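FOR IMMEDIATE RELEASE

Flilon publishes reporting rules for robot handling claims, and asks buyers to stop accepting the word "success" without a definition

Testing firm says most published pass rates for bag, pouch and soft package handling cannot be compared with one another

Flilon, an independent testing firm for warehouse and grocery automation, today released a set of reporting rules for companies that sell or evaluate robot arms for handling soft packaging. The rules, titled the Histano Practice, are free to use. They cover how a trial is described, how it is scored and what has to be handed over with the score.

They do not certify anything. Flilon will not issue a badge, a seal or a rating to any company that says it follows them, and it asks companies not to design one of their own.

The firm started work on the rules after a customer, the grocery packer Reinholz, asked it to compare three proposals for an automated produce bagging line. All three came with a success rate. All three rates were high. One counted a trial as passed if the gripper closed on the bag. Another required the bag to be lifted. The last did not say what it required, and the seller was unable to produce the written protocol when asked.

"We were being asked to rank three numbers that measured three different things," Flilon said in a statement accompanying the release. "The buyer would have been better off with no numbers. At least then somebody would have gone and watched the machine run."

Why soft packaging

A rigid box is the same box each time it is set down. A zipper bag with fruit in it is a different shape every time someone touches it. The film wrinkles, the contents roll, and the seal may lie flat or curl away from the table. A person deals with this without thinking much about it. A robot arm may deal with it too, but whether it does depends heavily on how the bag was placed before the trial began, and that is the part most often missing from the paperwork.

Flilon's position is that the person who sets out the bag has more influence over the score than most sellers admit. If the open end always faces the gripper and the heavy items always sit at the same side, the trial is a test of one arrangement. That can be a perfectly good thing to test. It should be labeled as such.

The same goes for contents. A bag of one kind of fruit behaves differently from a bag with fruit and a flat pouch in it, where the items can slide over each other. The Histano Practice asks for a written list of contents for each trial, with the items named as ordinary things a store would sell. "Assorted groceries" is not accepted as an entry.

What the rules ask for

The full document runs to 30 pages, much of it forms. The main requirements are these.

1. Define the task in one sentence before the first trial. The sentence has to name the starting state and the finishing state. "Handle the bag" fails. "Starting with the bag on its side and the seal open, close the seal along its full length and let go" passes. If the sentence changes partway through testing, the count goes back to zero.

2. Write down who resets the table and how. If a person places the bag by hand, say so, and say whether that person could see the earlier results. Flilon prefers that starting positions be drawn from a list prepared in advance. Where this is not practical, a plain admission is enough.

3. Report every trial, including the ones that were stopped. An operator who halts the arm before it tears a bag has recorded a failure. Sellers often leave these out as "aborted" trials. Under the Practice an aborted trial stays in the total, with a short note on the cause.

4. Run enough trials to mean something. For any rate printed in sales material, the Practice sets a floor of 400 trials on a single task with no change to the software between the first and the last. Smaller runs may be reported, but as plain counts. Nine out of ten is a fact about ten trials and should be printed that way, without a percent sign.

5. State who or what was controlling the arm. Remote operation by a person, a fixed program and a learned policy are three separate answers. If a person took over at any point, the trial is marked as assisted. There is no partial credit.

6. Describe the surroundings, including what is missing from them. A clear table with plain walls behind it makes the job easier for a camera. A packing station with other bags, hands and changing light makes it harder. Results from the first do not carry over to the second, and the Practice requires a line on the front page saying which one was used.

7. Keep a picture of the workspace with each record. It should come from a fixed viewpoint and include the bag, the contents and the gripper, with any cables lying on the work surface left where they are. Cleaning up for the camera defeats the purpose. 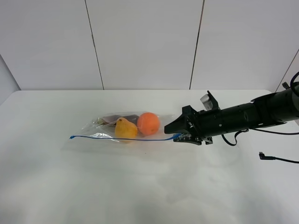 8. Separate damage from failure. A bag can be closed properly with a bruised pear inside it. A bag can also be left open with everything in perfect condition. These are two results and get two columns. Produce is to be checked by hand after each trial, and items used more than once must be recorded as reused.

9. Hand over the raw record. A buyer who is given a rate is entitled to the trial sheet behind it. If the seller will not release the sheet, the Practice says the rate should be treated as advertising.

What the rules leave out

Flilon is open about the gaps. The Practice says nothing on worker safety, which is covered by existing machinery law and should be handled by people qualified to do it. A good handling score says nothing about whether it is safe to stand next to the arm. Companies that quote the two together in a brochure will find no support for it in this document.

It also leaves out speed. An early draft included a cycle time requirement, and it was dropped after the firms that reviewed the draft could not agree on when the clock should start. One wanted it to start at first contact with the bag. Another wanted it to start when the previous bag had left the table, a much longer interval. Flilon intends to return to the question but has not promised a date.

The rules do not cover food hygiene, cleaning of gripper pads or contact with unwrapped food. Reinholz has asked for a section on this. Flilon has told the company that it does not yet know enough to write one.

Early use

Two companies have applied the draft rules to their own equipment. Felell, which builds gripper fingers for packaging lines, reran an older bag closing test under the new terms. Its previous test had reported only completed trials. With stopped trials put back into the total and starting positions taken from a list, the published rate dropped by around a third. Felell has replaced the figure on its website and attached the trial sheet.

Reinholz used the forms as a buyer. It sent them to the sellers behind the original three proposals and asked each to fill them in. One returned a complete set. One returned the front page only. The remaining seller withdrew its proposal. Reinholz has not placed an order and says it is in no hurry, as its packing tables are currently staffed and working.

Flilon does not regard either case as proof that the rules work. Felell reviewed the draft and had reason to see it do well. Reinholz is one buyer. The firm would like to see the forms used by a company that dislikes them, and has offered to publish that company's objections in full next to the next edition.

A note on demonstrations

The Practice ends with a short section for people attending trade shows and site visits. It recommends asking to place the bag yourself. It recommends bringing your own bag, with your own groceries in it, and asking for several tries in a row with no one touching the arm in between. If the host would like to restart the software first, ask what the restart changes.

It also recommends against drawing conclusions from still pictures, including those filed under item 7. A picture can show how a table was laid out and where the gripper was at one moment. It cannot show whether the bag got closed. The picture is there so that a later reader can check the written setup against it, and it should never be used in place of the trial sheet.

Availability

The Histano Practice and its blank forms can be downloaded from the Flilon website at no charge. Printed copies are available to buyers and public agencies on request. Comments on the first edition will be accepted through July, and all comments will be published, including those Flilon decides not to act on. An open call for questions will be held on Thursday at 2 p.m.; details are on the download page.

About Flilon

Flilon tests automated handling equipment for grocery, parcel and food service buyers. It does not sell robots, grippers or software, and takes no commission on equipment purchased by its customers. Its testing work is paid for by buyers. Preparation of the Histano Practice was paid for out of Flilon's own budget, apart from review time donated by Felell and Reinholz, both of which are listed in the document along with the changes they asked for.

Press contact: Flilon media desk, through the contact form on the company website

###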